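Section 4. Recording Sort-to-Tray Examples in a Furnished Room

4.1 Scope

This section sets out how operators record examples for the Pillport sorting task with the hand-held gripper. It applies to all home sites. Operators who have not completed Section 3 (Fitting and Calibration) must do so before continuing.

An example is one complete movement: the gripper approaches an object, closes on it, carries it, releases it, and withdraws. The learning system is trained on whole examples only. Partial examples are stored but given no weight.

4.2 Preparing the work area

1. Choose a soft or flat surface at sitting height. A bed or sofa is acceptable. Leave the normal furnishings of the room in position, including cushions and blankets.

2. Place the open tray within easy reach. Small toys and desk items are the approved object group for this task.

3. Check that the center mark on the gripper body is clean and uncovered.

4. Close the fingers fully, then open them fully. Both pads must move freely. If one side lags, return to Section 3.

NOTE: Daylight from a window is permitted. Do not move the work area between examples to avoid it.

4.3 Carrying an object

5. Start the recorder and wait for the tone. Hold the gripper still for two seconds.

6. Approach the object at an even pace and close the pads on opposite sides of it. Apply only enough pressure to prevent slipping.

7. Keep the object upright where its shape allows, with any printed face left clear of the pads. The boxed eraser below is held correctly, with its "MAGIC BOX ERASER" label in full view. 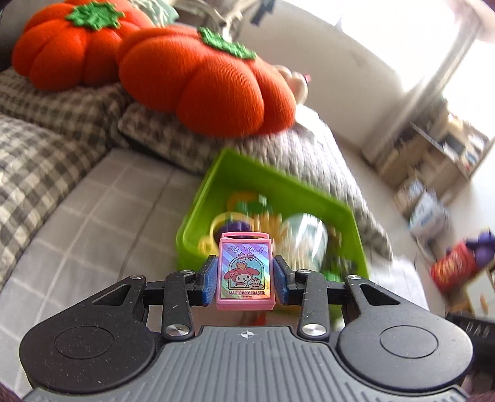 Page last changed: July, by B. Harries

8. Move in one continuous path. Some blur in the background is expected while the gripper is traveling and is not grounds for discarding an example. Sharp changes of direction are.

9. Release the object, open the fingers fully, and withdraw in a straight line before stopping the recorder.

CAUTION: Keep loose sleeves and hair away from the finger joints. The pivots can pinch.

4.4 Working at the tray

Most rejected examples come from work at the tray. The sides of a container can block a finger before the operator notices, and objects that lie across one another may shift together.

10. Before each attempt, pause with the fingers open near the tray and choose one object. Do not change the choice once the approach has begun.

11. Where objects overlap, such as the spiky dinosaur-skeleton toy lying across the clear round piece in the next view, take the upper one first.

12. Do not rest the fingers on the rim. If the tray is tilted, leave it as it is -- the training set requires a range of tray angles.

13. If two objects lift together, complete the movement and mark the example "double." Do not shake the gripper to separate them.
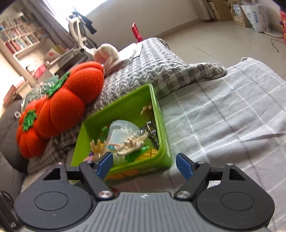
4.5 Working with two grippers

Paired recording uses 2 grippers, one in each hand. It is reserved for operators who have been approved for it by Natalie Lockwood or Emrys Trevor.

14. Start both recorders before lifting either gripper. The Vumeck software aligns the two recordings by their opening tones.

15. Assign one gripper to the target object. The other may enter the same area but must not touch that object unless the task card calls for a handover.

16. Set the pads on either side of the target before closing. With rounded or ribbed items, such as the toy pumpkin, place the pads at the widest part.

17. Look for cords, loops and straps close to the target. A beaded loop like the one on the lavender clip can be caught under a pad and dragged along with the pumpkin. Approach from the side that is clear of it.
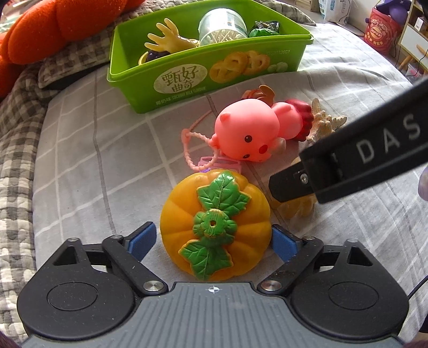

Demonstration Recording Unit, Morris Learning Systems Department

18. If the grippers touch each other, stop both recorders, return the objects to the work area, and begin a new example. Enter code 663 in the session log.

4.6 Closing the session

19. Review the first and last examples on the Pasley viewer. Confirm that both finger pads are visible.

20. Enter the room type, the surface and the object group. Do not enter names, addresses or other details that identify the household.

21. Upload the session before powering down the gripper. Sessions left on the device may be overwritten.

Questions about task cards should be sent to Delyth Jarman. Faults with pads, joints or recorders should be reported to Oğuzhan Oral at extension 3134, with the gripper set aside until a reply is received.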